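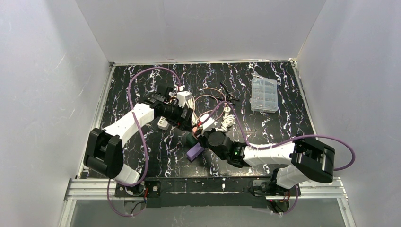
检测做得再快,告知结果的那个人没有受过训练,来过一次的人就不会再来了。Ilídio Torres 在开放日一开头讲了这句话,之后整个上午的安排基本都围着它转。

Handesa 是 Tirnatar 的一家社区健康中心,主要做艾滋病病毒和丙肝的自愿检测、转介,以及感染者的法律咨询。开放日定在2022年4月17日,上午参观,下午座谈。我报名时只填了姓名的首字母和一个邮箱,确认信里说到场也不用出示证件,想戴口罩、想用化名都可以。胸牌是空白的,自己拿笔写。

中心在 Macedo 街的一栋旧楼里,占了一层和二层。从车站走过去要经过一个菜市场,路牌不太好找,我走过了头,又折回来。大门上没有写“艾滋”两个字,只有中心的名字和开放时间。带队的工作人员说,早些年门口挂过一块很大的牌子,有人到了街对面又转身走了,后来就换掉了。也有老会员反对换牌,觉得这等于承认这件事见不得人。这个争论到现在还没有定论,座谈时又有人提起来。

参观分两组,我在第二组,先看一层。

一层是接待和检测。接待台后面的人不问来意,只递一张卡片,上面印着几项服务,来访者用手指一下就行。等候的地方椅子摆得比较散,互相不正对着。咨询室有三间,门都能从里面反锁,墙加过隔音层。我们进了其中一间,工作人员请一位参观者站到走廊里,她在屋里用平常的音量念了一段报纸,走廊里的人只能听出有人在说话,听不清内容。

检测流程讲得很细。来访者先和咨询员谈一次,内容包括最近一次可能的暴露是什么时候、窗口期是什么意思、如果结果有反应下一步去哪里。谈完再采指尖血。等结果的时候可以待在咨询室,也可以去外面走一圈。初筛有反应的,必须再做确证,中心自己不出诊断,抽血后送到合作的医院,并且由同一位咨询员陪到拿结果为止。有参观者问能不能用短信通知,回答是阴性结果可以,需要复检的一律请本人来或者打电话谈,短信里只写“请与我们联系”。

墙上贴着一张年度统计。上一年做了799人次检测,其中170人次是第一次接受检测的人。组里有人问阳性数,工作人员说这个数字报给卫生部门,不在墙上公布,因为 Tirnatar 地方小,数字和月份放在一起,有时能猜到人。这个解释我觉得站得住。

二层是办公室、档案室和一间小教室。档案室没让进,只在门口讲。中心用一套叫 Prorkar 的登记系统,每位来访者对应一个编号,姓名单独存放,能同时看到两边的只有两个人。去年2月换系统的时候停过几天,那几天全部用纸笔记录,后来补录出过差错,有两位来访者的复查提醒发重了。他们把这件事写进了内部的工作手册,新来的人都要读。参观者中有一位在诊所上班,问得很专业,比如离职人员的账号什么时候关、纸质表格怎么销毁。纸质表格保存期满后在楼里粉碎,由两人签字。账号的问题当场没有完全答上来,工作人员记下了他的邮箱。

小教室平时用来培训咨询员。培训总时长100小时,包括旁听、角色扮演和有人带的实际接待。我们看了一段角色扮演,两名学员,一个演来访者,一个演咨询员。“来访者”一直不说话,“咨询员”等了很久,中间只说了一次“不着急”。看的人有点坐不住,我也是。结束以后带教老师讲评,说她中间那句话的时机可以,但是身体往前倾得太多,对方往后靠了她没有注意到。讲评没有客套,学员自己也做笔记。

中午提供三明治和汤,在一层的厨房自己拿。吃饭的时候和几位参观者聊了聊。有两位是从外地坐车来的,她们那里最近的检测点要转两趟车,而且和皮肤科共用一个窗口,叫号时直接喊名字。她们想在本地做一个类似的点,已经找过房子,房东听到用途以后改了口。

下午的座谈由 Torres 主持,话题是法律和就业。来的人比上午多,椅子不够,后面站了一排。讨论集中在几个问题上:入职体检能不能查艾滋病病毒,单位知道以后调岗算不算歧视,以及感染者在亲密关系里的告知义务该怎么写进条文。一位不愿留名的先生讲了自己被调到仓库的经过,从收到通知到拿到书面道歉用了很长时间,期间他换了两次住处。他说得很平,说完就坐下了。主持人没有马上接话,过了一会儿才请下一位。

关于告知义务,现场意见分歧很大。有人认为应当保留处罚,理由是伴侣有知情权。另一些人认为处罚条款使人不愿意去检测,没有检测就谈不上知情。中心的法律顾问补充说,持续服药并且病毒载量检测不到的人,不会通过性行为把病毒传给对方,条文如果不区分这种情况,就落后于医学的认识。她建议大家在提意见的时候写具体的条款和具体的改法,光写“反对”,收件的人没有办法处理。会后发了一份意见书的样本,我拿了一份,共5页,前面是背景,后面是可以自己填写的部分。

座谈的不足也要写一下。时间安排得太满,丙肝几乎没有谈到,只在最后有人问起治疗费用的时候说了几句。后排听不清,话筒只有一个,来回传很费时间。手语翻译上午在,下午提前走了,有一位听障参观者后面只能看同伴打字。我把这几条写在了反馈表上。

另外记几条给打算去的人:

中心平时不接待团体参观,个人检测可以直接去,不用预约,下午人比较多。

一层有无障碍卫生间,二层只能走楼梯。行动不便的话提前讲,座谈一般可以改到一层的等候区。

楼内不能拍来访者,也不能拍登记台。办公室可以拍,先问一声。

自取的检测包放在进门右手边的柜子里,不用登记,里面附有说明书和一个咨询电话。说明书有几种语言,拿之前看一下封面。

我离开时 Torres 在门口收胸牌,收上来的当场撕掉扔进纸篓。我问下一次开放日是什么时候,他说还没有定,要看咨询员的排班,定了会发邮件给填过反馈表的人。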